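Home | Diary | Older entries | Links | About
Search this site Enter keywords Go

Sunday – passwords

I put this off all month and finally did it today. Cotora, the mail host I have used for years, sent a notice saying that a list of customer log-ins had been copied from one of their servers. The notice was short and did not say which customers. I went to a breach checker, typed in my old address and got a hit. It was the password I used on nearly everything before I knew better.

I started after breakfast with the accounts that have money in them. The bank was already on its own password, so I only changed the security questions. Akpan, where I buy printer ink, still had a card of mine saved. I removed the card and then closed the account, and closing it took longer than all the rest of the morning. The button is under "Preferences", at the very bottom, and they want you to confirm by e-mail.
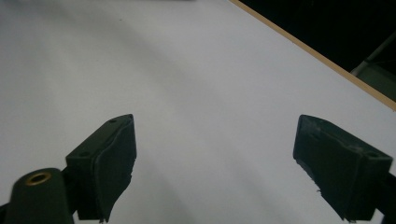
The password manager

I picked Sudeo in the end. I had been reading about Fotum too, but it wants a phone number before it lets you do anything, and I didn't want to hand over another one. Sudeo can import what the browser has saved. I did that and found log-ins for shops that I am fairly sure no longer exist. I deleted those one at a time.

The master password is five words and I have written it on paper. I know some people say never to write it down. The paper is in the house and the people I worry about are not.

Every new password is 20 characters now. Two sites would not take that many and cut it off without telling me, so I was locked out of both until I did a reset. One of them also refused the dollar sign.

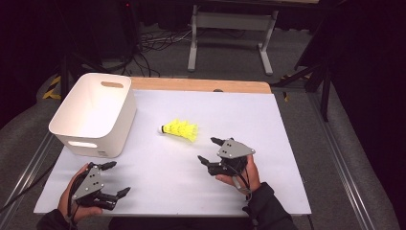 White bin and yellow shuttlecock.

After lunch I turned on two-step log-in for the mail account. The code comes from an app on the phone and is good for 30 seconds. I missed the first one because I was looking for my glasses. There is a set of backup codes as well – I printed them and put them in with the tax papers.

Then I looked at the spam folder, which I had not opened in a long time. It held 2,648 messages. A good many claimed to be from Cotora and asked me to "verify" my password by clicking a link. They looked better than they used to, and the logo was right. 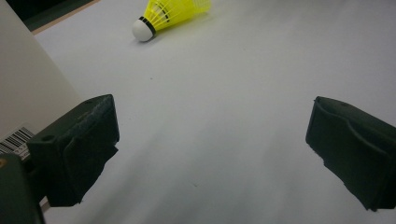
I deleted the lot without opening any more of them. If I want to check something with Cotora I will type the address in myself.

Still to do: the router, which has the password it came with, and the old tablet, which has stopped getting updates and probably should not be on the network at all.

Print this entry | E-mail this entry to a friend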